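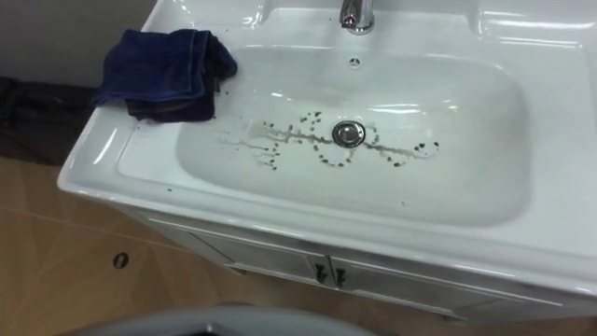 The limescale question comes up on this list every December, when people close up cabins and find out what the well has been doing all year. I'm on the Dreswood side of the ridge and the water there is hard enough to kill a kettle in one winter. A basin is a different problem. Dark specks and a brownish streak around the drain plug, like in the white sink above, can be several things, and scale is only one of them, so I would work out what you have before buying anything.

On 300 ppm and what it means, Saskia Lockyer wrote:

> We had the well tested when we bought the place and the sheet
> says hardness 300. The seller left a Bredura softener in the
> pump shed but it isn't hooked up. Is 300 bad enough to bother?
> My brother-in-law at Irkura says he never softened his and just
> uses vinegar. Also we get bits of something dark in the cold
> water first thing in the morning, none in the hot. Would the
> softener fix that too?
> Saskia

300 is hard by anybody's chart. You can live with it. I did for years, and what finally pushed me was the water heater, which had a layer of scale in the bottom you could hear popping when it fired. If you have a tank heater, drain a bucket off the bottom valve and see what comes out.

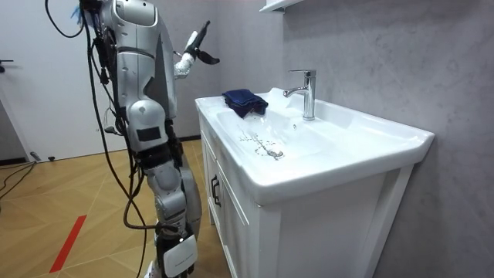 The softener won't fix the dark bits, and you don't want them going through it. Put a sediment filter ahead of it. First thing in the morning and only in the cold sounds to me like either old pipe or something settling in the pressure tank overnight. Catch some in a coffee filter and let it dry. If it smears black between your fingers, look at rubber washers and flexible hoses. If it's gritty and brown, it's more likely rust. A magnet will sometimes tell you.

Before you hook up the Bredura, find out how old the resin is. Mine had been sitting dry and I ended up replacing all of it. The fitting kit from McKinnon was 400 for the valve, bypass and two hoses – more than I wanted to pay, but it went on in an afternoon. Set the hardness on the control head to match your test sheet, and add a bit if the same sheet shows iron.

Vinegar is fine on faucets and shower heads. Keep it off marble and don't leave it on chrome overnight. I never mix it with anything, and bleach least of all.

If you can post the iron and manganese numbers from the sheet, somebody here can tell you more about the dark stuff. The pH would help too.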